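4. Living Room Trials

4.1 Setting and equipment

The workshop at Plarneck taught us a good deal about picking up bolts, which people seldom leave on their coffee tables. For the second half of the build we moved the task into a furnished living room. The goal stayed the same: clear the litter off a low table and put it in a bin, with no person reaching in to help.

We bought the arms and the grippers. The parts we can claim (or be blamed for) are the task software, a bin-holding routine written by Abilio Miranda over several evenings in February, and a planner we call Trudine. One arm holds the wastebasket near the table while the other does the picking. Early versions left the basket on the floor, and the planner spent most of its time working out how to get down there and back.

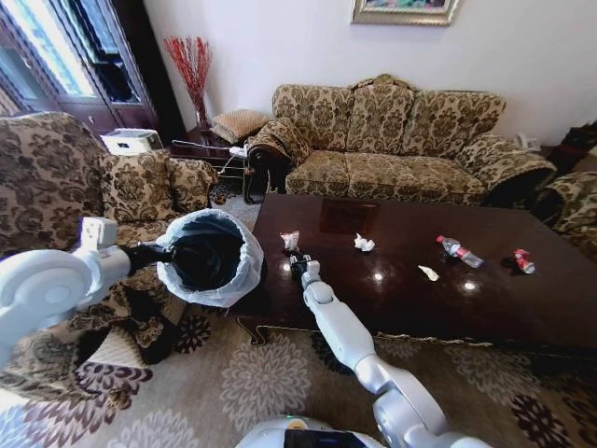
Why give up a whole arm just to hold a bin? Bringing the bin to the litter shortens every trip, and on our bench tests the time saved was worth more than a second picking hand.

Figure 4. Clearing a coffee table: one view from the head and three from the wrist.

The table was chosen for its polish. Matte surfaces had been treating us kindly, and we felt it was time that stopped. On dark, shiny wood the depth estimate tends to sink into the reflection, so Trudine fits a flat plane to the tabletop first and throws out anything that claims to be under it. Clear plastic remains the hard case - the wrist camera looks through a bag and reports, with great confidence, the furniture on the other side.

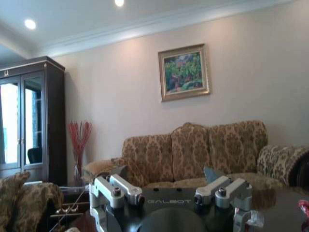
4.2 Grasping

Thin litter was approached from above, with the fingers open wide and closed late. Olaia Zabala tuned the closing height by hand, 6 mm above the fitted plane, after the automatic method had settled on a value inside the wood.
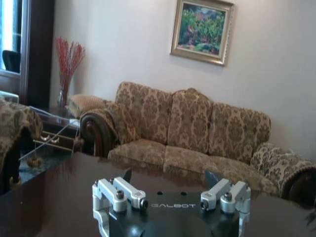
We logged 378 grasp attempts in all, and 42 of them closed on nothing. A further 10 ended in what our notes call "negotiation," where the item stuck to a fingertip and declined to be thrown away. The fix was a short shake over the bin, which looks rude and works well enough. 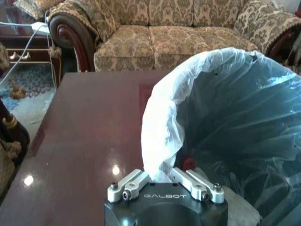

The release height matters more than we had assumed. Too high, and a tissue drifts; too low, and the fingers snag the liner, at which point the robot is holding the trash and the trash bag and has no plan for either. We now stop the descent when the wrist force rises, and we leave the mouth of the bag to one side of the arm's return path. Liner snags are still scored as failures, over Eusebio Garrido's objection that the litter did, strictly speaking, end up in the bag.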